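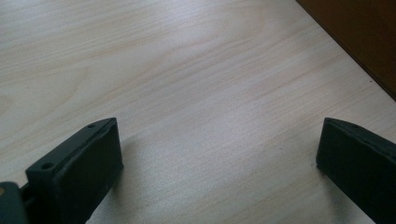
Is a small harbour town a sensible place to buy a flat you plan to let out? It can be, if the rent covers the mortgage through the winter as well as in July, and if you've read the building's accounts before you fall for the view.

I fell for the view first, so take my advice with that in mind. I'd gone up to Sendden to write a short piece about ferry timetables (glamorous, I know) and came home with a folder full of floor plans and a strong opinion about balcony doors. Three visits later I own one bedroom, one bathroom and a share of a roof.

Sendden is the sort of place that property people call "overlooked", which usually means the trains are slow. They are. But the old cannery quarter has filled up with dental technicians, boat fitters and people who edit other people's podcasts, and every one of them needs somewhere to live all year round. Holiday lets get the attention. The long lets are where I'd put my money, and did.

My guide through all this was Austra Jõgi, who has been selling and letting flats on the north side of the harbour for 13 years and walks faster than I can talk. She won't show you a place at noon. "Come at five, when the neighbours are home," she told me on the phone, and she was right, because at five I could hear exactly how thin the wall was in the first one. Lovely cornices. Somebody next door was learning the trombone.

The second flat was in the Ocampo building, a long yellow block with a bakery at street level and the best stairwell I've ever stood in. I'd have signed on the spot! Austra made me sit down with the minutes of the last residents' meeting instead, and there on page four was the lift. It needed replacing, the owners had been arguing over the cost for two winters, and whoever bought next would be chipping in. So that was the end of the Ocampo.

The one I bought is in Tomeo Court, five minutes further up the hill. Plainer, warmer, no bakery. There are 40 flats, the boiler is fairly new and the reserve fund is healthy. It lets for 835 a month, and after the service charge, the insurance and Austra's fee there's enough left to cover the mortgage with a bit over for repairs. I'm not going to retire on it. A friend who bought in the capital the same spring is topping up her loan out of her wages every month, and she has a much nicer postcode to show for it.

Things I'd tell anyone having a look round up there. Ask who pays for the heating, as it varies from building to building and the adverts are vague. Ask how long the last tenant stayed and why they went. Walk from the front door to the supermarket with a heavy bag, uphill, and see how you feel about it. And get your own surveyor – the seller's one is always terribly cheerful about damp.

Also, talk to the tenants already in the building if you can. Mine is a nurse on the children's ward who had been renting a room on the wrong side of the bridge, and what she wanted was a bath, a bus stop and a landlord who answers messages. I can manage two of those from a distance and the bus stop was already there.

Will prices keep going up? I've no idea, and I'd be wary of anyone who says they do. There's talk of a faster train. There has been talk of a faster train for as long as Austra has been in the business, so I left it out of my sums completely. If it comes, wonderful, I'll be the smug one in the buffet car.

What I do know is that the flats facing the old slipway go quickly once the weather turns, so if you're tempted, go while it's still grey. Take a coat, and book Austra for five.

Viewings on the north side can be arranged through Fotodska Lettings, Harbour Street, Sendden. Rents and charges correct on 02/05/2021.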